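Court reporter wanted (part time, could suit a beginner)

Hello! I'm looking for someone to share the magistrates' court beat with me at the Jendanley Courier, and I'd much prefer to write this myself than let it go out as one of those adverts with "dynamic" in every line.

So, the job. I've covered crime and courts for our patch for a good few years now, mostly on my own, and there's simply more going on than one person can sit through. On a busy morning we have two courtrooms running at once, and I've lost count of the times I've been stuck in a long bail argument while the hearing our readers really cared about was over and done with next door. We need a second pair of ears.

You'd be working three mornings a week, starting at 9.30 when the lists go up, and filing from the press bench or from home, whichever you like. Most of what we cover is assaults, thefts, driving cases, the odd fraud and a surprising number of rows over dogs. Now and then something serious comes through on its way to the Crown Court, and you'd be there for the first appearance (name, age, address, charge, plea if there is one, next date – and get every one of them right, please).
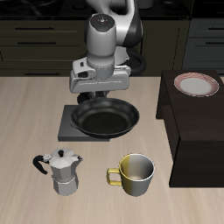
A normal report for us is 300 words. If it's a sentencing with a lot of background you can have 600, and I'll fight for the space if you need it. I don't want colour pieces about the defendant's shoes. I want to know what was said in court, who said it and what the bench decided, written so that somebody reading it at the bus stop understands it first time.

You don't need a journalism qualification to apply, although if you have your media law certificate I'll be very pleased to see it. If you haven't, we'll put you through the course in October and pay for it. Until you've passed, everything you write comes through me before it's published, and I will ring you with irritating questions. Did the solicitor say "struck" or "punched"? Is that the street where she lives or the street where it happened? Are we sure there's no order protecting the boy's name? It's not meant to be unkind, I had an editor who did the same to me and I still hear his voice when I'm typing up a charge.

Shorthand would be lovely. I know hardly anyone has it now, but it does make life easier. If you're at 60 words a minute and rusty, come along anyway and we'll practise together over a coffee. 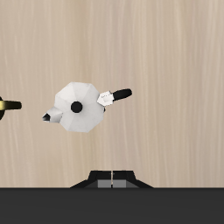 Karim Alaoui

A few things I should be straight about. The pay is by the shift, at our normal freelance rate, and you get paid for the shift even if every case on the list is put off (it happens more than you'd think). Travel from anywhere in town is covered. There's also a bit of waiting around, on hard seats, in a building where the heating has two settings and neither is any good.

You'll hear upsetting things as well. Domestic violence cases come up nearly every week, and some of them stay with you. We talk about it here, and if you need to skip a hearing you tell me and I'll take it, no explanation wanted. People sometimes shout at us outside too. Usually it's a relative asking us to keep a name out of the paper. We can't make those promises, and I'll go through with you how to say so politely and walk off.

I'd love to hear from people who've done something else first. The best trainee I ever worked with had spent years on the counter at Lamrani's, the chemist, and she could get a spelling out of anybody. If you speak another language, tell me. If you've got a relative on the bench or in the local police, tell me that too. It won't rule you out but we'd need to plan round it.

To apply, please send me a short letter about yourself (one page is plenty) and a report of any public hearing you've sat in on. It can be court, an inquest, a licensing meeting, whatever you can get to. Keep it to 300 words and don't send me one you've already had published, I'd like to see it before a sub has been at it. The public seats at our court are open to everyone and the ushers are friendly if you ask where to go.

I'll answer everybody, though it might take me 2 weeks if there's a trial on. Interviews will be informal and in the afternoon, at our office above Laltero Travel. Come up the side stairs, the front bell doesn't work.

Contact the newsdesk | © Jendanley Courier | Back to top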